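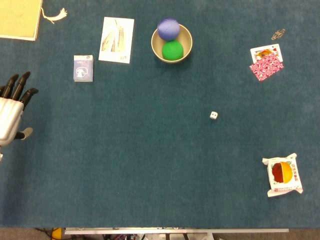 A Vida hand above the test table at Utier, Wisteseck.

What happened to the right hand in March

Several readers of this newsletter have asked us about the fault which stopped the Vida trials in the Wisteseck workshop. We prefer to write it down once, with the details that we have, so that everybody using the same hands can check their own installation.

The task on that morning was a simple one. The robot had to pick up small items from a cloth, lift them, and put them down again in another place. We had done 535 of these picks without any event that needed to be reported. On the next one, the right hand closed on a small hard object, lifted it a little, lowered it again and did not open. It continued to press down against the table. The pressing lasted 40 seconds, until the operator used the red button. No person was touched and nobody was inside the marked zone. One fingertip pad was damaged, and the table surface has a small dent, which the cloth now covers.

This sounds like a minor matter, and for the table it is. For us it is more serious, for the reason that the hand should have opened by itself. The control software from Barkaseo, which we use on both arms, has a limit of 7 newtons for each finger in this task. When the limit is passed, the finger must relax and the arm must stop. In the log we could read 9 newtons on the index finger, during almost the whole time of the pressing, and no stop was requested.

We found the cause after two days of looking in the wrong direction. First we suspected the cable in the forearm, and we changed it. The fault came back in the same afternoon, at low speed and with a block of foam under the hand. Then we compared the settings of the two hands line by line. After the last update the left hand had kept its limits. The right hand had received the new file, but the controller was still reading the old table of values, in which the limit for that finger was empty. An empty value was treated as "no limit". The measurement was correct all the time, but the software had nothing to compare it with.
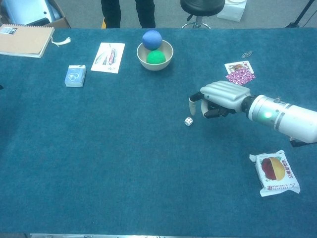 The signal lamp was the second problem, and in our opinion the more important one for daily work. On our arms the lamp reports the power supply and the communication with the controller, and it says nothing about the force limits. People forget this very easily. When you stand at the table and look at a hand pointing down at something as small as a die, with a green light shining near the wrist, you feel that everything is in order. Our operator said the same after the event: the lamp was green, so the first thought was that the program was only slow. Those seconds of waiting are human, and we don't blame anyone for them. We should have explained the lamp better in the training.

Small and hard items are the difficult case. A soft ball gives way under the finger and the force rises slowly. With a die or a paper clip the finger meets the table almost at once, and the arm is then pushing against something which cannot move. We will keep such items in the trials, but they now come at the end of a session, after the softer ones have been done with both hands.

The following changes are already in use at Utier:

The controller refuses to start if any finger limit is empty or zero.

After each update, the limits are read back from both hands and printed on one sheet. The operator signs the sheet before the arms are switched on.

Each hand is pressed once against a foam block at the start of the day. If it does not release, the session does not begin.

A press of more than two seconds without movement causes a stop, whatever the force is.

The text about the lamp has been rewritten in the operator manual and is also fixed to the wall next to the stop button.

We reported the matter to Barkaseo on the same day that we found the empty value. They could repeat it on their side and they are preparing a correction. Until it is published, please do not copy a settings file from one hand to the other, even if the hands are of the same type. Write the values by hand and restart the controller completely - a restart of the program alone is not enough.

The Vida trials continue at reduced speed. If you have seen a hand that stays closed longer than expected, also when it opened again without help, please send us the log from that session together with the version number of the software. Logs can be left at the Utier workshop in Wisteseck in the mornings, or sent to the usual address of the newsletter.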